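Skevura Community Help > Data collection > Cloth and soft objects

How different should my folding examples be from each other?

Posted by ekov_home

Hello everyone. I am collecting examples of folding for a small learning project, at home, with a hand-held gripper. The task is only short-sleeved T-shirts on a bed. Until now I have 487 episodes and my plan is to stop at 700.

My problem is this. In the first weeks I was very careful. I put every shirt flat, with the neckline away from me, and I started always from the hem. The trained policy does this well when the shirt is placed the same way. If I turn the shirt even a little, it goes to the place where the hem should be and closes the fingers on nothing.
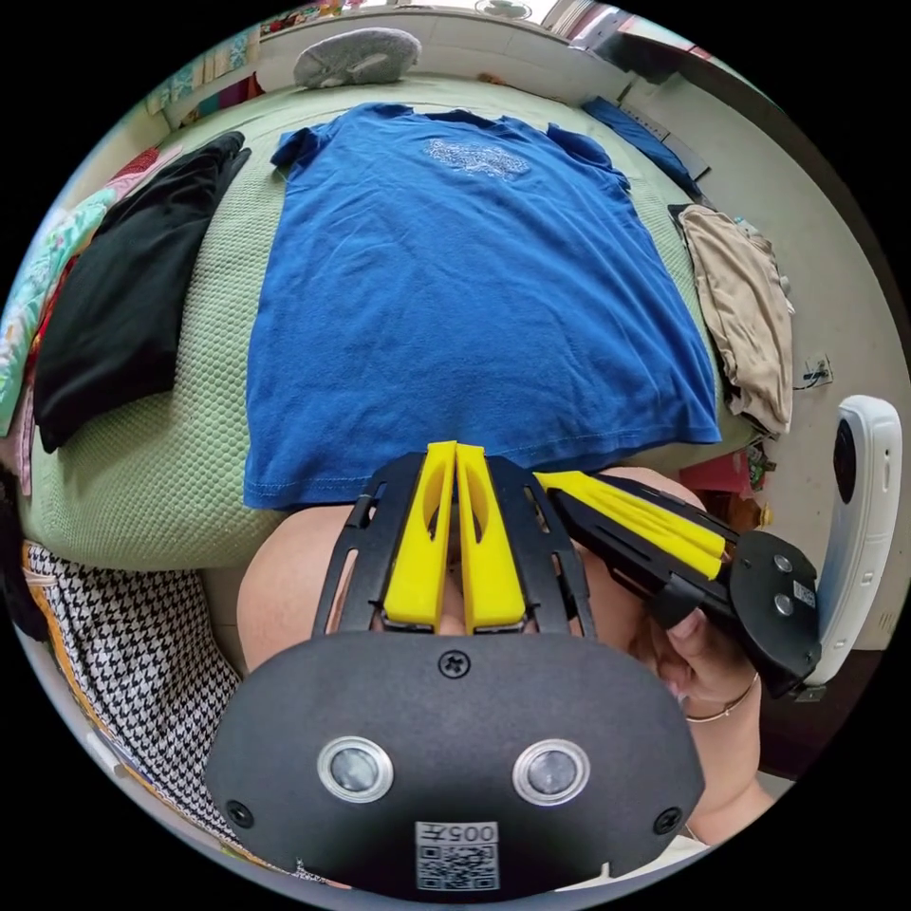
So I began to change things, but I don't know how much is enough. I have 17 shirts, and I could borrow more. I can also change the bed cover, move the other clothes, or work in the evening with the lamp. Each change costs me time, and I would like to spend it in the correct place. Also, should I keep the episodes where I miss the fabric the first time and grasp again? I have deleted these until now.

Posted by Tandell

Turn the shirts first, before you buy or borrow anything. If all your 487 episodes have the neckline on the same side, the policy had no reason to look at the shirt. It could learn the position from the bed and still do well. We had the same trouble with towels.

What worked for us was to write the starting positions on paper cards and take one card before each episode. We had 6 cards: neckline away, neckline near, left, right, and two diagonal ones. When I chose by myself, I thought I was choosing freely, but later I saw that I almost never used the diagonal ones — they are uncomfortable for the wrist.

About the second grasps: please keep them. Delete only the episodes where you gave up or where the tracking was lost. A policy that has never seen a miss does not know what to do after one. I would mark them in your notes, so you can train with and without them and compare.

For the other clothes on the bed, leave them there and let them move from day to day. I would not arrange them specially.

Posted by pietrzak_lab

more data. 700 is small for cloth

Posted by ekov_home

Thank you both. I made the cards this afternoon and it is true about the diagonal ones, my hand does not like them. I will use the remaining episodes only for turned shirts and keep the bed cover the same for now, so I can see which change helped. The deleted episodes are still on the old disk, I think, so I will try to bring back the ones with a second grasp.

One more small thing, if somebody knows: when the card says "neckline near", do you walk to the other side of the bed, or do you stay and fold from the collar?

Posted by Tandell

Stay where you are. The arm will not walk either. But fold in the same order as before, hem to collar, even if it means you reach over the shirt. If the reach is too long, pull the shirt closer before you start recording.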